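Starthorpe Cabinet Works
Progress Report to the Darura Manufacturing Fund
Submitted May 3, 2024

Period covered: second installment of the grant
Prepared by: Wiebke Strobel, Program Manager

Summary

The grant supports the move of our kitchen and bath cabinet lines from solvent-based to waterborne finishes, together with the training needed to run them. Work on the Redier door line is complete. Work on the Pfeiffer line is behind the schedule in the original application, and a revised date is requested below.

Finishing

All painted doors in the Redier line are now finished with the waterborne system. The stained doors followed in March, after the maple samples passed the household chemical and edge-soak tests. Cherry took longer. The first topcoat raised the grain on end panels and left a cloudy look over the darker stains, and the finishing department went through 4 sealer combinations before settling on one. Production since the changeover stands at 1477 doors and drawer fronts.

Rework on painted doors remains higher than we would like. Most of it is at the inside corners of five-piece doors, where the coating builds up and shows a line after curing. Jannik Petersen has changed the spray angle and lowered the fluid pressure on the second pass. Early results are better, but we do not consider the matter closed.

Materials and purchasing

Drawer boxes continue to be supplied in dovetailed maple. The hinge order was delayed at the port and arrived in two parts, which held back 275 wall cabinets awaiting final assembly. All have since shipped. The cost was met from our own operating budget and has not been charged to the grant.

Training

Employees in finishing and final assembly have completed the classroom portion of the program. Shop floor sessions continue under Malte Bauerfeind. Attendance on the second shift has been uneven — the sessions were set too close to the end of the shift — and the start time has been moved.

Dealer response

Sample door sets were sent to dealers along with a short care sheet. We have budgeted for up to 500 sets over the life of the grant. Dealers have asked chiefly about touch-up kits and whether new doors will match kitchens installed under the old finish. For painted colors the match is close. For stained cherry we advise dealers to order a sample first.

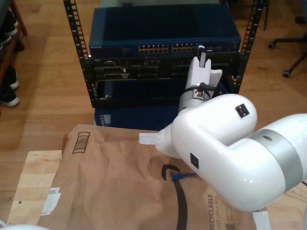
Kiprono Lyimo wrote back that the match on white and gray was good enough for his showroom, but that he would not mix old and new cherry in the same run of cabinets, and he asked that the price book say so plainly. The wording has been added to the next edition.

Request for revised date

We ask that completion of the Pfeiffer line be moved to the end of the next reporting period. No additional funds are requested. The revised budget table and the test reports have been sent separately to Rozália Baláž.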